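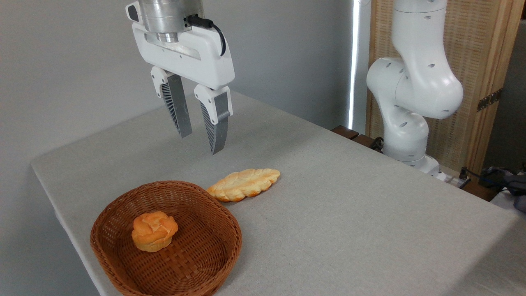
Can you still get a small bookstore to stock a self-published book in 2020? A good many will, if you ask them directly and offer to let them take copies on consignment.

2020-09-13
By Dinesh Rana

I get this one by email more than any other, so let me tell you how it went with my second novel, Cornby, because I'm still buzzing about it!

I finished the last round of edits in March, right when every store near me closed its doors. So the paperbacks sat in my hallway for months (my sister kept stubbing her toe on them). When places began opening up again I made a list of 17 independent stores within driving distance and wrote to each one separately. Short emails, with the blurb, the cover, the price, and one line on why their customers might like it. For the store in the old mill building I mentioned that chapter 4 takes place in a mill. The owner wrote back in an hour!

So far 7 have said yes. Most wanted a 60/40 split, with the bigger share coming to me, and we settle up when the copies sell. A couple asked for a spine you can read from across the room, and oh boy, were they right about that. My first book, The Karko Letters, has thin gray type on a black spine and it just vanishes on a shelf. If you're designing a cover right now, please go look at your spine!

I also wrote a little card for each store to tuck under the book, a shelf talker, they call it. Mine says "A missing ferry pilot, a bad winter, and a very stubborn aunt." People pick it up for the aunt. I love that, she was the most fun to write.

Have I sold a mountain of them? No, e-books still do most of the work, and Cornby just passed 3,000 downloads. But walking into a real store and seeing it face out next to books I've been reading for years... I stood there grinning behind my mask like a fool.

Next up is the third one, Sustamex, and I'm eleven chapters in. The aunt may be back.

Comments

marquez_reads: Picked up Cornby at the mill store on Friday and I'm halfway through. More aunt please!

Tilly B.: Did you have to give them an invoice or just a handshake? I'm about to try this with my poetry book.

Dinesh Rana: @Tilly B. A one-page consignment note, signed by both of us. Email me and I'll send you mine. Good luck with the poems!

Joan: Going to check my spine right now.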